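Notebook, household tasks bench
September 2019
Entry by J. Lammers, comments from Bernd Teuber marked BT

Purpose of this entry: put down where we stand on the "can it do chores yet" question before the Rademetti review, while the numbers are still on the whiteboard. Short version, for anyone who only reads the top: table clearing yes with conditions, cloth no, anything with a lid depends on the lid.

Status of the task list. Of the 18 tasks we wrote down in June, 4 now run without someone standing next to the stop button. Those are: pick a cup and place it on a tray, wipe a marked area with a sponge, push a drawer shut, put a block in a bin. The drawer should probably not count. It is one contact and a straight push, and the drawer does most of the work through its own slide. I left it on the list because it was on the list.

Table clearing, last run series. 60 trials, mixed small objects, white tabletop, overhead lights on. 44 completed. Failures sort as follows. Most were thin flat items where the fingers close above the object and come up with nothing. The second group was double contact, where one finger lands on a neighboring item and shoves it out of reach. A few were plain timeouts: the arm hovers, corrects, hovers again, and the clock runs out. No drops after a successful lift, which is better than the Yen fingers did in June.

Flat items need their own paragraph. A person clearing a table slides a flat thing to the edge and takes it there, or gets a fingernail under it. We do neither well. The edge slide works when there is a free edge within reach and nothing standing in the way. The nail trick needs a thin stiff tip, and a thin stiff tip scratches whatever it goes under. Bernd wants to try a replaceable film on the tip. I expect the film to peel after a short time but it costs almost nothing to find out.

BT: it will not peel if you wrap it over the back and not just the front.

Demonstrations. We are still on hand-held grippers for teaching. The operator does the chore with the tool in hand, the tool position is tracked from the marker cube, and the arm gets the trajectory afterward. Compared with dragging the arm around by hand this is much faster to collect, and people move more like they would at home. The cost is that people also do things the arm cannot. They twist the wrist past the joint limit without noticing. They lean in over the table where the arm has a fixed base. Every one of those has to be filtered out or the replay stalls halfway.

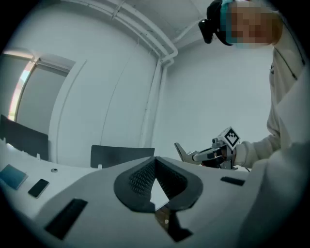

Two-tool work is the part I am least sure of. Handing an object from one gripper to the other is easy for a person holding both tools and hard in replay, as the errors from the two sides add up at exactly the point where clearance is smallest. With one tool, a few millimeters off at the grasp is absorbed by the soft pad. With two, the second pair of fingers arrives where the object should be and hits the first pair. Current workaround is to set the object down, release, and pick again with the other side. Slow, ugly, but it finishes. For a dishwasher rack or a shelf it would be acceptable. For anything that can't be set down (open bag, a shirt) there is no workaround.

Marker tracking. Pose is good with the cube face turned toward the camera and gets noisy at steep angles. Jumps show up in the log as single-sample spikes and can be cut. Slow drift can't be cut and is worse, since the trajectory looks fine until it is replayed. Check for drift by touching the same table point at start and end of each recording. Please do this every time. Half of the recordings from the Bromivano set do not have the end touch and I can't use them for anything precise.

Cloth. Tried towel folding again with the new pads. First corner is found reliably when it lies on top. Second corner is found when the towel is already nearly flat. If it comes as a heap the policy grabs the highest point and lifts, then waits. I don't consider this a folding result and would prefer it not be shown as one at the review.

Shop-floor side. Festari asked whether the same setup could load small parts into a fixture. I said the picking is comparable to table clearing and the placing is not. A cup on a tray tolerates a sloppy release. A part in a fixture needs a stop or a chamfer to guide it, and at that point the fixture is doing the alignment and a much simpler machine would do. Their volumes may still justify it because the part mix changes often. Waiting on sample parts.

BT: ask for worn fixtures too, not only new ones.

Pace. A person clears the test table in one pass without thinking. We take several times as long, and more than 4 of the completed trials only got there on a second grasp. I don't see a quick fix. Most of the time goes into the approach, where speed is capped for safety, so faster inference would change very little.

Open items
- Film on fingertip, wrapped over the back (Bernd)
- Joint limit filter to run at recording time and beep, so the operator can redo the motion on the spot
- Rerun thin flat items as a separate series, same lighting
- Strike or keep the drawer task, decide before the review
- Start/end touch check in the recording script so it can't be skipped
- Replace left pad, texture is getting smooth at the tip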